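Ticket: Investor update emails sent twice after funding announcement
Product: Pleklow Mailer, Team plan
Status: Open, waiting on support
Opened by: Nicanor Cortés, Davier
Friday, March 3, 2023

Hi Pleklow folks, and thank you in advance for your patience, I know I tend to write long ones!

We're a small company that closed a funding round led by Bidach, and we used your scheduler to send the announcement to our list of 3000 contacts. The post went up on our site fine. 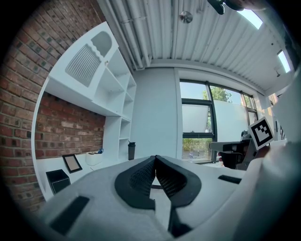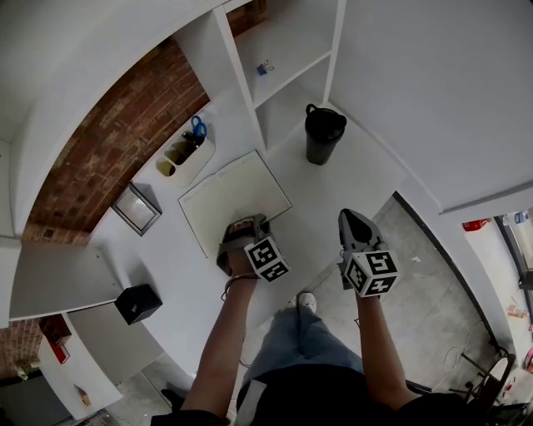

The email side went less smoothly. 149 people on the list got the message 2 times, a few minutes apart, and among them were nearly all of our existing shareholders (who were very sweet about it, but still). The dashboard shows one send and one send only, so I can't tell from my end where the second copy came from.

What I've tried so far:
Logged out and back in, cleared the browser cache.
Exported the list and searched it for repeated addresses. No repeats.
Turned off the connection to our old Chauhan contact sync, which we set up last November and I had frankly forgotten.
Sent a test to myself and two coworkers. One copy each.

I'd love to know whether it's safe to send the follow-up with the shareholder letter, or if I should hold off.

Reply from Vivek Nishad, Pleklow Support

Hello Nicanor, congratulations on the round, and please don't worry about the length, the detail saved me a good deal of digging. I looked at the send log and I think you were very close with the contact sync. Those 149 contacts sit in both your main list and a segment called "Investors - old," and the sync had its own automation attached, set to forward anything tagged "announcement." It doesn't show on the main dashboard. Could you open Automations, switch the filter to Archived, and tell me if you see it there?

Reply from Nicanor Cortés

Found it, right where you said, and still switched on! I've turned it off and deleted the old segment. I'm holding the shareholder letter until you've had a look from your side.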